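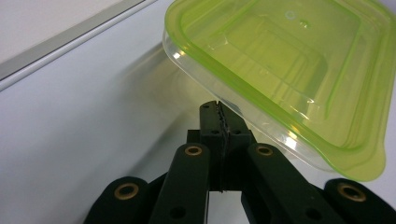
3. Materiales y procedimiento

3.1. Los recipientes

El estudio se centra en un objeto común en las cocinas domésticas: el recipiente de plástico con tapa para conservar alimentos. La figura 1 muestra uno de ellos, translúcido, de planta aproximadamente cuadrada y esquinas redondeadas, con la tapa de color verde lima. El inventario completo reúne 300 piezas, entre cuerpos y tapas, cedidas por los hogares participantes de Bukham y Hullurton. Quedaron fuera los recipientes de vidrio, los envases de un solo uso y las piezas con grietas que atravesaran la pared.

De cada pieza se registraron el lado mayor, la altura, el color, el tipo de cierre y el estado de la superficie. Las medidas se tomaron con calibre en el borde superior y se repitieron en la base, porque muchos cuerpos se estrechan hacia abajo y la diferencia influye en cómo encajan unos dentro de otros. Cuando la pieza conservaba alguna marca moldeada en el plástico, se anotaron su forma y su posición, aunque no se intentó identificar al fabricante a partir de ella.

Los escalones de la pared merecen una nota aparte. En el ejemplar de la figura 1 se aprecian como una serie de resaltes rectangulares concéntricos que se transparentan en distintos tonos de verde amarillento. En la ficha de registro este rasgo aparece como «perfil escalonado», frente al «perfil liso» de los cuerpos de pared continua. La distinción procede de la guía de Popescu, que empleamos sin cambios salvo en la categoría de tapas flexibles, dividida aquí en tapas con pestaña y tapas sin pestaña.

3.2. Emparejamiento de cuerpos y tapas

Una parte considerable de las piezas llegó suelta. Para decidir si una tapa correspondía a un cuerpo se siguió un criterio de ajuste y no de color, ya que varios hogares usaban de forma habitual tapas de un juego sobre cuerpos de otro. Se consideró válido el emparejamiento cuando el reborde apoyaba en todo el perímetro y las cuatro esquinas permanecían cerradas después de levantar el conjunto por la tapa. Si una esquina se soltaba, la pareja se anotaba como parcial.

Los participantes hicieron primero su propio emparejamiento, sin ayuda y sin límite de tiempo. Grigore Iordache repitió la operación con las mismas piezas al día siguiente. Las discrepancias se resolvieron con Gijs Declercq, que no conocía el resultado de ninguna de las dos rondas. En los hogares de Hullurton las diferencias afectaron sobre todo a las tapas cuadradas de tamaño medio, muy parecidas entre sí a simple vista.

El color resultó útil como pista, pero condujo a errores en los juegos comprados en años distintos. Una tapa teñida y un cuerpo incoloro, como los de la figura 1, se distinguen bien por el borde del cuerpo, visible como una banda transparente junto a la zona verde. En los juegos en los que ambas partes tenían un tono semejante hubo que recurrir al tacto para localizar la línea de unión.

3.3. Formas de guardado

Se pidió a cada hogar que guardara sus recipientes como lo haría después de fregar. No se dieron instrucciones sobre el mueble ni sobre el orden. A partir de las anotaciones se definieron 4 formas de guardado: cerrado, con cada tapa puesta en su cuerpo; anidado, con los cuerpos unos dentro de otros y las tapas en vertical a un lado; mixto, cuando convivían las dos anteriores; y disperso, cuando cuerpos y tapas ocupaban muebles distintos sin un criterio reconocible.

El volumen ocupado se calculó como el del prisma mínimo que contenía todas las piezas de un mismo estante o cajón. En el guardado disperso se sumaron los prismas de cada mueble. El hogar con mayor volumen de toda la muestra, 2067 centímetros cúbicos por recipiente, guardaba todas sus piezas cerradas y en un solo armario alto. Sus ocupantes explicaron que preferían perder espacio a buscar tapas por la mañana, y respuestas parecidas aparecen en otros hogares con niños en edad escolar.

El guardado anidado dio valores más bajos, aunque con una dispersión amplia. Los cuerpos de perfil escalonado encajaban peor cuando pertenecían a series diferentes: el primer resalte topaba con el borde inferior y la pila crecía en altura. Entre piezas de la misma serie este efecto apenas se observó.

3.4. Limitaciones

Las visitas se hicieron en septiembre y no recogen posibles cambios de uso en otras épocas del año. Dos hogares del proyecto Tornenton sustituyeron parte de sus recipientes entre la primera visita y la segunda; se mantuvieron en el inventario con las piezas iniciales y se excluyeron del cálculo de volumen. Tampoco se evaluó la estanqueidad de las tapas, de modo que un emparejamiento válido según el criterio del apartado 3.2 indica solo que el cierre se sostiene y no que impida el paso de líquidos.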